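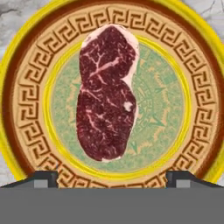
The wedding at Kovmont began, as weddings in the valley have always begun, with an argument over bread. Shortly after sunrise the bridegroom's party arrived at the gate of the bride's family, where they were informed that no daughter of that name lived in the house. A loaf was offered and refused. A second loaf, larger and more heavily salted, was offered in its place. After much shouting in good spirit the gate was opened, and the 103 guests who had been waiting in the lane were allowed into the yard.

The exchange is known locally as the asking, and it is older than the parish registers in which the valley's marriages have been recorded. It has no fixed script. Each side appoints a speaker, usually an uncle, and the two are expected to insult one another's livestock, orchards and singing before any agreement is reached. A speaker who gives way too quickly is teased for years. On this occasion the negotiation lasted the better part of an hour, and several of the older women were heard to complain that it had been cut short.

Visitors are sometimes surprised to find that the religious service occupies so small a part of the day. At Kovmont the couple walked to the chapel with their hands bound loosely in a strip of embroidered linen, made their promises, and were back in the yard within 40 minutes. The linen is kept afterwards by the bride's household and brought out again at the christening of the first child. The piece used here has served 14 couples -- their initials are worked along one border in red thread, and there is room for perhaps a few more.

The feast is the responsibility of the neighbours, and the two families are forbidden to cook. In the week beforehand each house in the lane is told which dish it will bring, and the allocation is taken seriously. Soup is considered an honour. Dumplings are given to the newest residents, on the understanding that everyone will comment on them.

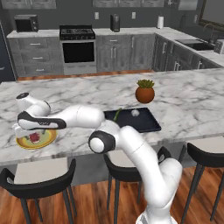
Seating follows a custom that is found in Kovmont and in the neighbouring village of Zemo, but apparently nowhere further down the river. Married guests sit with their backs to the house and unmarried guests face it. The couple have no table of their own. They are required to eat one course in the company of each generation, beginning with the oldest, and so spend most of the meal on their feet. There were eight courses. By the sixth the bride had removed her shoes, and an aunt had taken charge of them.

Dancing began at dusk and was led by the grandparents of the bridegroom, who have been married for 73 years. The first dance is slow and is performed without music. The guests keep time by striking the benches with the flat of the hand, softly at first, and the musicians join only when the leading pair have completed a full circle of the yard. Younger guests who have moved to the towns often return knowing the steps imperfectly, and it is usual for children to correct them.

Some practices have changed. The feast was once held over three days and is now held over one, as few guests can be spared from work for longer. Invitations are sent by telephone message, although a boy still walks the lane with a ribboned stick to repeat them in person. The date has moved as well. Weddings used to be reserved for November, after the last of the fruit had been pressed, and many families now prefer the milder weeks before it. This one took place on 13th October, in bright weather, with the upper orchards still unpicked.

The final act belongs to the bride. Late in the evening she carries the refused loaf, the first and smaller of the two, to the boundary of her parents' land and breaks it over the wall. One half is left for the birds. The other is shared between the two speakers, who must eat it standing side by side and are not permitted to address each other until it is finished. At Kovmont they managed it in silence, shook hands, and resumed their disagreement about the orchards on the way back to the yard.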